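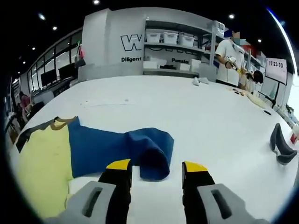 Doblar la ropa es una tarea que aprendí mal cuando era niña, y ahora, de adulta y en otro idioma, la estoy aprendiendo otra vez. En mi casa mi madre doblaba todo encima de la cama, muy rápido, y yo copiaba el movimiento sin entenderlo. Las camisetas de un solo color me salían más o menos bien. El problema eran las prendas con paneles de distintos colores, como la amarilla y azul que está extendida sobre la mesa blanca, con la parte azul haciendo arrugas y terminando en algo como un tubo. En una prenda así el ojo se va al color y olvida la forma. Yo doblaba por la línea donde se encuentran los dos colores, me parecía lo lógico, y el resultado siempre quedaba torcido.

Mi amiga Pao-chu Tsang me corrigió esto hace unos meses, en enero. Ella trabajó mucho tiempo en una tienda de ropa que se llamaba Trendora y tiene una manera de doblar que no perdona nada. Me dijo: «Busca primero los hombros. El color no te dice dónde está el centro». Desde entonces empiezo siempre por los hombros, los estiro con las dos manos, y después miro si el cuello cae en medio. Si no cae en medio, no sigo. Antes seguía, y después pasaba la plancha por encima de un error.

Quiero escribir cómo lo hago ahora, con orden, por si le sirve a alguien que también llega tarde a estas cosas. Pido disculpas si alguna palabra no es la correcta. En español hay muchas palabras para las partes de la ropa (la sisa, el puño, el bajo, el canesú) y todavía las busco en el diccionario.

Lo primero es la superficie. En la cama la tela se hunde y no se ve si está recta. Una mesa grande, lisa y blanca es lo mejor que he probado: la tela oscura se ve muy bien, la clara se ve suficiente, y las arrugas hacen una sombra pequeña que ayuda a encontrarlas. La mesa de mi cocina mide 129 centímetros de largo y es un poco justa para un jersey con las mangas abiertas. Lo resuelvo poniendo la prenda en diagonal, aunque Pao-chu dice que eso es una mala costumbre. Tiene razón, pero la mesa no crece.

Lo segundo es vaciar la superficie antes de empezar. Esto me cuesta mucho. En mi mesa siempre hay un lápiz, las llaves, retales, una pinza, el frasco de quitamanchas Kwan que compro para las toallas. Una vez doblé un pantalón con un botón suelto dentro y lo encontré en otoño. Los restos de tela pequeños son los peores, se pegan a la felpa y viajan con ella hasta el armario.

Lo tercero es practicar con algo fácil, y aquí entra el paño.

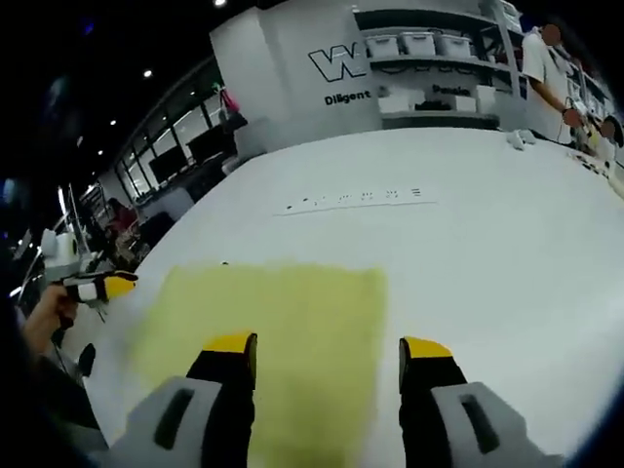
El paño verde amarillento, extendido sobre la mesa.

Un rectángulo parece demasiado simple para practicar, y sin embargo es donde se notan más los defectos. Con una camiseta puedes esconder una esquina mala debajo de la manga. Con un paño no se puede esconder nada. Si el borde es esponjoso, como el de este, es todavía más difícil saber dónde termina exactamente la tela, y las dos orillas no coinciden aunque tú creas que sí. Yo pongo el dedo pulgar dentro del borde, casi un centímetro, y llevo la esquina a la otra esquina sin levantar mucho. Después aliso desde el doblez hacia fuera. Durante bastante tiempo lo hice al revés, desde fuera hacia el doblez, y me quedaba siempre una bolsa de aire en el medio.

Hay una discusión en mi familia sobre si un paño se dobla en tres o en cuatro. Mi marido, Wen-hsiung, lo dobla en tres a lo largo y luego por la mitad, porque así entra en el cajón estrecho. Yo lo doblo en cuatro, como se hacía en casa de mi madre. Hemos llegado a un acuerdo: los del baño en tres y los de la cocina en cuatro. Quien abre el cajón sabe enseguida quién ha guardado la colada y si tenía prisa.

Después del paño, la prenda de varios colores. Mis pasos son estos y los escribo como los digo en voz baja cuando los hago. Extiendo la prenda con el delantero hacia abajo. Tiro un poco de los dos hombros. Tiro un poco del bajo, con cuidado si la tela es de punto. Aliso el cuerpo con la palma, desde el cuello hasta abajo. Miro las costuras de los lados y espero un momento antes de tocar nada más. Esta espera me la enseñó también Pao-chu, y al principio me parecía una pérdida de tiempo.

Las mangas son otro asunto. Si la manga es de la misma tela que el cuerpo, obedece. Si es de una tela diferente, más resbaladiza, se mueve sola cuando ya la creías en su sitio.
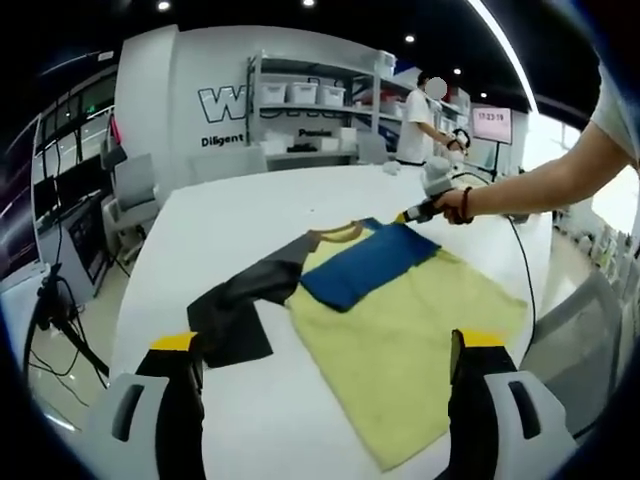 Con una manga negra que brilla un poco al lado de un cuerpo amarillo que parece de toalla, por ejemplo, yo doblo la manga al final y la dejo debajo del peso de lo demás. La felpa la sujeta bastante bien. Si la doblo al principio, se escapa hacia un lado y tengo que abrir todo de nuevo. También miro mucho el cuello. Cuando tiene una tira de otro color, sirve de guía, siempre que la tira esté cosida derecha. En las prendas baratas a veces no lo está, y entonces vuelvo a los hombros, que es la regla que no falla.

Sobre el grosor todavía tengo dudas. Una prenda de felpa doblada en cuatro hace un paquete muy alto que se cae cuando saco el de abajo. Deepika, mi vecina, las enrolla y las pone de pie en una cesta Murnar que tiene en el pasillo. Lo he intentado y el rollo se me abre por la noche, como si la tela respirara. Ella dice que lo enrollo con poca fuerza. Yo creo que mi felpa es más vieja y tiene más carácter que la suya.

También me han preguntado si vale la pena, con todo lo que hay que hacer en una casa. Una colada normal me ocupa ocho minutos más que antes. A cambio plancho menos, y encuentro las cosas sin deshacer el montón. Cuando está lloviendo y no puedo salir, hasta me gusta. Pongo la radio en español para acostumbrar el oído y voy repitiendo en voz baja las palabras que no conozco, con la mano encima de la tela.

La próxima vez quiero escribir sobre las sábanas ajustables, las que tienen goma en las esquinas. Pao-chu asegura que se pueden doblar en un rectángulo perfecto y que me lo va a demostrar. De momento las mías están en el armario hechas una bola, detrás de las mantas. Si alguien tiene un método que funcione para una persona sola y con brazos cortos, por favor, que lo escriba en los comentarios. Leo todos, aunque tardo en contestar, pues reviso cada frase dos veces.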